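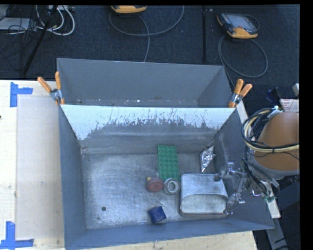
Slide 1: two grey metal bins, clamped where they meet

Start without hello. Read the first line of the Plandport selkie story, the one with the skin in the rafters. Stop before she finds it.

Slide 2. The blurb problem. I have 31 recent anthologies of "reimagined" folklore on my shelf and 24 of them promise a fresh take on the back cover. Fresh compared with what? Ask for hands: who has read an old version, any old version, all the way through?

Slide 3. Rodica Surdu's introduction to Onano. She says the sea wife was always a story about consent. Maybe. The versions I know spend more time on the cow and the children's shoes. Be fair to her here – the essay is good, the claim is too big.

Slide 4. Pulora, the fox novel. Read from page 12, the kitchen bit. Why does the fox have to be beautiful? Why does she have to explain herself to the lodger? Pause. Drink some water.

Slide 5. Arnulfo Urrego will probably object from the floor that readers want comfort. Let him. Then ask which readers, and how he knows.

Skip slide 6 if we are past half four.

Slide 7. What I'd like to see: a retelling that leaves the wife's reasons out, as the tellers did. Finish the selkie story. Questions.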